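# Janjua Doll Bed and Bedding Set

The Janjua doll bed is supplied by Lukemance to nurseries, preschools, play therapy rooms and family centers. It is sold complete with bedding, and the bedding may also be ordered separately. The set is intended for pretend play and for early practice in everyday household tasks such as making a bed, changing a pillow and putting linen away.

## The bed

The bed is made of wood with a light-brown finish. Both end panels are curved at the top, and one stands slightly taller than the other so that children can tell the head of the bed from the foot. A faint pattern is engraved on the taller panel. The edges are rounded and sanded before finishing.

The bed arrives in one piece and requires no tools. It may be used on the floor or on a low table. Lukemance recommends a table for group sessions, as children can then reach the bedding from more than one side.

## The bedding

Each set includes a large pillow and a small pillow in a matching pink print of cartoon animals, hearts and small flowers. The small pillow is trimmed with a cream ruffled border. The cream sheet also has ruffled edges and is cut generously, so that it hangs over the side of the bed when laid flat.
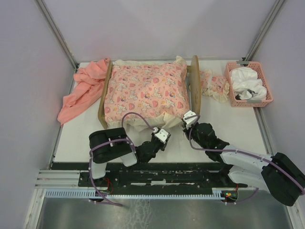
Children differ in how they approach the task, and the pieces may be introduced one at a time. Many settings begin with the sheet alone and add the pillows in later sessions. The ruffles give small hands something to hold, though they also fold under easily, and younger children may need help in drawing them out.

All fabric pieces may be machine washed on a gentle cycle and should be dried flat. The cream trim should not be bleached. Pillows should be shaken out after washing and left until fully dry before they are returned to the bed. The bed itself should be wiped with a damp cloth and dried at once – it must not be soaked.

## Storage

Lukemance advises keeping spare linen in an open basket within reach of the children, so that choosing and returning the pieces becomes part of the activity. Baskets are not included in the set. The Brovis range of plastic storage is available on the same order form.

## Ordering

| Item | Order number |
|---|---|
| Janjua bed with full bedding | 2,705 |
| Janjua bedding only | 1,351 |
| Bralel plain cotton cover | 700 |
| Replacement ruffled sheet | 400 |

The Bralel cover is made to the same measurements as the Janjua bedding and may be used with either pillow arrangement. Replacement sheets are supplied in cream only.

Orders received by 29th June will be sent before the summer closure of the warehouse. Orders received after that date will be held and sent in the order in which they arrive. Returned bedding must be unwashed and in its original bag – opened beds can be accepted only where there is a fault in the wood or the finish.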